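How Does a Robot Know Where Its Hand Is?

Close your eyes and touch your nose. Easy, right? You didn't need to look, because your brain keeps track of where your hand is all day long.

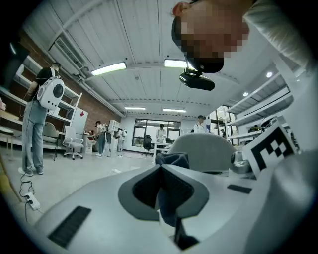

A robot has to work that out with math, and the math lives in its software. I write that kind of software at a little company called Tilus, and my favorite part of it is a program we named Gumel. (It's a silly word. We liked how it sounded.)

Gumel has one big job. It looks at pictures from a camera and answers two questions: where is the gripper, and which way is it pointing? A gripper is a robot's version of a hand. Some are bolted to robot arms, and some are made for a person to hold, so the person can show the robot how a job is done.

So how does Gumel find it? With a marker! You may have seen one of these. It's a square with a blocky black-and-white pattern, a bit like a crossword puzzle with no words in it. Every pattern is different, so each marker works like a name tag. Gumel spots the square, reads the pattern and says, "Aha, that's number 59!"

Now comes the clever bit. Hold a playing card right in front of you and it's a nice rectangle. Tip it backward and the top edge looks shorter than the bottom edge. Move it across the room and the whole thing shrinks. Gumel knows how big the real marker is, so it can look at the squashed, shrunken shape in the picture and figure out how far away it is and how much it's tilted. All it needs is the four corners.

Cloth is harder. A marker stays flat and square, but a crumpled cloth can be any shape at all - a lump, a tail, a little mountain. For that we use a second program, Uysal, which learns from examples. Last April I gave it 719 pictures of cloth and it still thought my sock was a banana. We gave it more, and now it has 1135. It's much better with socks!

Then there's the planner, Hallberg. It takes the answers from the other 2 programs and decides how the gripper should move. Go left, tilt a little, stop, close. If Gumel loses sight of the marker, Hallberg waits. I spent a whole week teaching it to wait, and it's the part I'm proudest of.

Want to try being Gumel? Draw a square on a piece of card and color in a pattern. Ask a friend to hold it up across the room and tip it slowly. Can you tell which way it's leaning just from the shape? Now shut one eye and try again - that's closer to what one camera gets to work with.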